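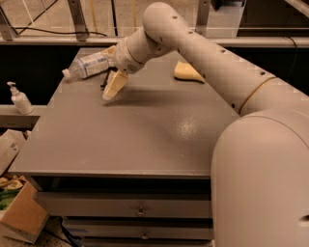

4. Set up your wipe-down station

Okay, you've got the bench put together and the drawers are running smoothly, so now comes the part I like best. This section covers the gray top of the Pekeo bench: how to clean it, what to clean it with, and where to keep your stuff so you don't have to go hunting for it every time.

You'll need a yellow sponge (any soft one will do, mine came in a bag from the grocery store), a clear plastic bottle with a cap that closes tight, a pump bottle of soap or sanitizer, and a couple of dry cloths.

4.1 First cleaning

1. Let the top sit for 36 hours after you glue the edge strip. I know, I know – I wanted to start right away too. Liette Doucette built hers the same weekend I did and wiped it down that same night, and her strip has had a little wave in it ever since.

2. Take everything off the top, including screws, the hex key and your coffee.

3. Fill the bottle with lukewarm water and add one squirt of dish soap. Put the cap on and tip the bottle back and forth a few times. Don't shake it hard or you'll be chasing foam all afternoon.

4. Dampen the sponge and squeeze it out well. It should feel damp in your hand and not drip at all.

5. Wipe from the back edge toward you in long, straight strokes, overlapping a bit each time. Circles leave marks on a matte finish (ask me how I know!).

6. Go over the whole thing with a dry cloth within 5 minutes.

Caution: Keep water out of the gap between the top and the upper drawer. If some runs in, open the drawer right away, dry the rim and leave it open for 30 minutes.

Caution: No scouring powder, no steel wool, and please don't use the rough side of a two-sided sponge. The matte surface will go shiny wherever you scrub, and there's no bringing it back.

4.2 Where things go

1. Keep the pump bottle off to the left, on the lower shelf or counter beside the bench. You can reach it without leaning over your work, and if it drips, it drips over there.

2. Rest the sponge toward the back of the top while you work. When you're done, rinse it and stand it on its edge somewhere airy.

3. Cap the water bottle before you lay it on its side. Upright is safer if you have the room.

4. Cloths go in the upper drawer, dry ones only. I use the lower drawer for spare sponges and refills.

Note: If you pour a cleaner into a different bottle, write what's in it on the label. Esko Kuusisto, who shares my workspace, uses masking tape and a fat marker, and I've started doing the same.

4.3 Drawer handles

The small metal handles in the middle of each drawer pick up fingerprints like crazy. Wipe them with a barely damp cloth when you do the top – I do mine on Wednesday – and dry them straight after. If one feels loose, tighten it from inside the drawer, a quarter turn at a time. Section 6 has the screw sizes.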